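About Povent

Povent is a small company in Rukarby. We write rules of good practice for people who teach robots to handle soft things, mainly clothes and household textiles, and we help our customers to follow these rules in the daily work. We also do this work ourselves, in our own rooms, so that we don't write rules which only look good on paper.

How we started

The company began as a repair service for sorting machines in textile recycling. The machines were good with boxes and bad with sleeves. When our customers began to try robot arms with grippers, they asked us who is responsible for safety, how the examples should be recorded, and what should be done with clothes that people had left something in. For the arms there were many standards. For the rest of the work we found very little, and each customer had made a different habit. We started to write the habits down and compare them. This became the first edition of the Lei guide.

The Lei guide

Lei is our main product. It is a book of 70 pages with 239 rules, and every rule has a short text, a reason if one is needed, and a way to check it. Customers receive it in print and as a file. We revise it each October, and old editions stay available, so that an agreement made under an old edition can still be read correctly.

The guide has 5 chapters: people, tools, materials, recording, and storage of the records. The chapter about materials is the longest one. Some rules from it, to give you an impression:

Empty all pockets before an item goes on the pile. Pins and needles are removed by a person, never with the gripper.

Mix the kinds of cloth in one pile. Denim, knitted cloth, fleece and thin cotton behave differently between two fingers, and a pile of only T-shirts teaches only T-shirts.

Items with metal buttons or buckles must be used, and must be noted in the record.

Do not make the pile tidy between two attempts. If an item falls, it stays where it fell until the attempt is finished.

Open the fingers completely before you go down to the cloth. Close them slowly. An attempt that failed is kept and marked as failed.

Check the pads and the screws of the fingers at the beginning of each shift. A loose pad means that the tool goes out of use for the day.

The operator may stop at any moment and does not have to explain why.

The last rule was discussed for a long time with our first customers. Today we would not sell the guide without it.

Setex

Setex is our service for checking. We come to your site, we watch one full shift, and we compare what we saw with the Lei guide. You get a written report inside of two weeks. In the report each rule is marked as followed, partly followed or not followed. There is no total score. Customers sometimes ask for a score, and we understand the wish, but a site can follow nearly every rule and still have a dangerous table, so we prefer that the report is read.

Setex does not replace the legal inspection of machines in your country. If we see something that belongs to such an inspection, we tell you the same day.

How we work with people

The persons who hold the gripper are paid by the hour and never by the number of attempts. They take a pause every hour, because the wrist gets tired before the person notices it. New colleagues spend their first 2 days only watching and sorting. Before a recording starts we look over the place for letters, name labels and family photographs, and take them away.

Clothes which we use come from donations and from our own closets. They are washed before the first use. When we do not need them any longer, they go to the textile collection in Rukarby.

Visit us

Schools and companies are welcome to visit. Please write to us some weeks before and tell us what you want to see, the workshop or the practice rooms. We begin at 8:30 in the morning and the best time for a visit is before lunch. Closed shoes are enough, you do not need other equipment.

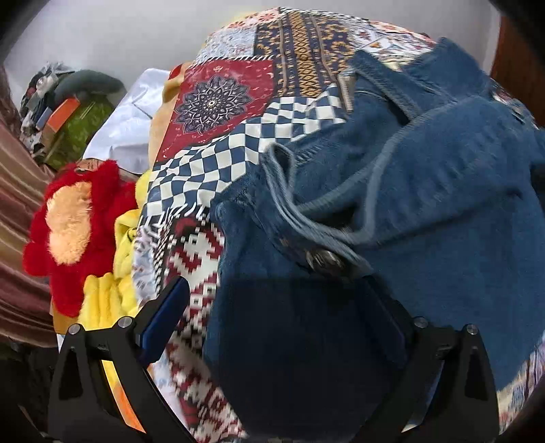
Questions about the guide can be sent in English at any time, and we are glad also about corrections to our language.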